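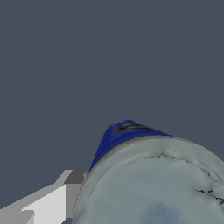 Render: Taras Derkach / Wurnico

Label printer skips every second label after driver update

Status: Resolved
Product: Drorel desktop label printer
Site: Skotumbridge, packing desk
Opened: July

Reported problem

After the driver update, the printer feeds one blank label after each printed one. A batch of 30 comes out as 30 printed and 30 blank. The status light stays green and there is no error in the print queue. The old driver did not do this. We have 3,000 labels to get out this month and are wasting half the roll.

9:14 a.m. Asked the site to print the configuration page from the front panel. It printed on one label with no blank after it. The gap sensor is reading correctly and the fault is on the computer side.

9:40 a.m. Checked the page size in the driver. The update had put it back to the default, which is longer than the labels in use. Set it to match the roll and saved. Test print of one label: still one blank after it.

10:05 a.m. Checked the same setting in the Bilyk shipping software. It keeps its own page size and ignores the driver. The template had also picked up a bottom margin of 14 points that was not in the saved copy from June. Removed the margin. Test print of one label: no blank.

10:20 a.m. Batch of nine printed from Bilyk. First eight fine, blank after the last one. Found "Feed to tear-off" switched on under Advanced. Switched it off.

10:35 a.m. Batch of 30 printed. No blanks.

Fix

1. Open the printer preferences and set the page size to match the roll.
2. In Bilyk, open the template and set the same size there.
3. Set the bottom margin to zero.
4. Under Advanced, switch off "Feed to tear-off."
5. Close Bilyk and open it again before printing.

Step 5 matters. The second computer at the packing desk kept the old margin until Bilyk was restarted.

Comment from site

Works on both computers now. Can the settings be locked so the next update leaves them alone?

Reply

Not in this version. Export the template and keep a copy on the shared drive. If the blanks come back, import it and repeat steps 1 and 4.

T. Derkach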